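Polovar Parents Board > Rainy Day Play > Keeping two colors of play sand apart

tidepool_36
Posted Wednesday, April 21, 2021
We are deep into play sand at our house and I love it so much! Blue in the tray with the molds, pink on the side, and a metal bowl for mashing and squishing. My youngest is 3 and could poke at a pink lump for an entire morning. My question is about the colors. Do you keep them apart or let them mix? I keep picking pink bits out of the blue and I can't tell if I'm being silly.

mudpie_manor
Let them mix! You get this marbled look for a day or two and it's gorgeous, like the inside of a jawbreaker. After that it goes kind of purple-gray and the kids still play with it exactly the same. Mine never once asked for the pink back.

grosetcombe_gal
Have to disagree with mudpie. Mine cried over the purple-gray. Real tears, at dinner. We keep one color in the tray and the other in a bowl, and a little crossing over is fine as long as it's in chunks. Chunks you can lift. Crumbs are the trouble.
How bad is yours, tidepool? And is it the kind with the cardboard tray?

tidepool_36
Yes, the blue cardboard one. The rim is getting a bit frayed but I'm fond of it. The castle mold is the big hit over here, except it's blue like the sand, so somebody asks me where it went every single time.
Bowl first, then the tray: 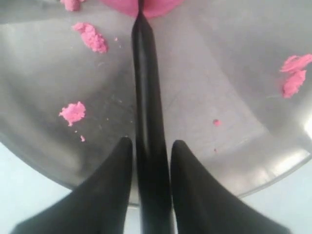
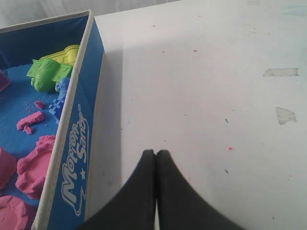 grosetcombe_gal
Oh that's nothing! I expected so much worse. Those pink pieces are big enough to pick up with your fingers. For the crumbs, what I do:
1. Lift out the big pieces first and squeeze them into one ball.
2. Take the molds out and knock them clean over the tray.
3. Dab the ball on the crumbs. Press straight down and lift straight up – no rolling, or you'll pick up half the blue.
4. Whatever won't come up, leave it. It's confetti now.
Takes me 5 minutes with a podcast on.

mudpie_manor
5 minutes every day, though? I have three kids and I'd sooner have the coffee. But I do like confetti as a word for it.

vutico_vic
Jumping in for the bowl. I'm a huge fan of a metal bowl for this! The smooth sides mean the crumbs slide down to the middle, and you can sweep them up with the lump you already have. We tried a baking sheet before that and it went all over the floor. I also see the castle blending in, ha, I didn't spot it at first. Try filling it with pink. Pink castle on blue sand looks fantastic.

anozie_lane
Can I be the grump about the cardboard? We moved ours into a plastic storage bin in June and never looked back. It has a lid, which is the part I care about. The cat was showing interest.

tidepool_36
No cat here, so the cardboard lives on! Pink castle is happening tomorrow, vic, I can't believe I hadn't thought of it. And I'm trying the dabbing tonight after bedtime.

mudpie_manor
Post the castle. And if the colors mix a little I won't say a word.

grosetcombe_gal
She will, though. Does anyone know if a third color is asking for trouble? I've got my eye on a green.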